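Provmont Handling Group
Minutes of the fault review, November

Present: Bořivoj Šimko (chair), Phúc Khúc (minutes), two from the Costulis bench, one from Ranjbar by phone.
Apologies: Skeltumthorpe site.

1. Previous minutes
Accepted with one correction. The spare pads were ordered by Costulis, not by Ranjbar.

2. Finger jam on the packing task
Phúc went through the log. The fault is a finger that stays closed after the release command while a wrapped item is being put into a carton. It was recorded 20 times in 827 cycles. In most of those the item was a film-wrapped bar. Soft toys and boxed goods gave no trouble.
Ranjbar thought the film was catching on the pad ridges. Costulis disagreed and pointed to the return spring, which was changed in the last batch. Bořivoj said both would be tested before any parts are reordered.

3. Pinched finger
An operator at Skeltumthorpe was pinched while pulling a stuck packet out by hand. Bruising only, first aid given, report filed as number 271. The unit was still powered. The card on the wall says to switch off first, but it is behind the door and in small type.
Agreed: power off before any hand goes near the jaws. New card at eye level.

4. Position readings
Cycle 123 showed the jaw as open when it was shut. Costulis will check the cable and connector. Until then, that unit is out of service and tagged.

5. Actions
Phúc: pad and spring test, same wrapped goods, results to all.
Bořivoj: new card, and a call to the Skeltumthorpe operator.
Costulis: cable check, report by email.

Meeting closed 3:40 pm. Task set-up attached. 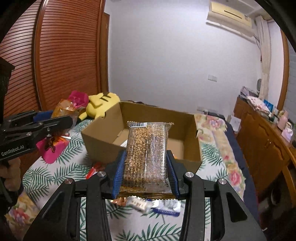
Can the other units stay in use while the spring is being tested?
They can, provided the power-off rule is followed and any jam is logged the same day.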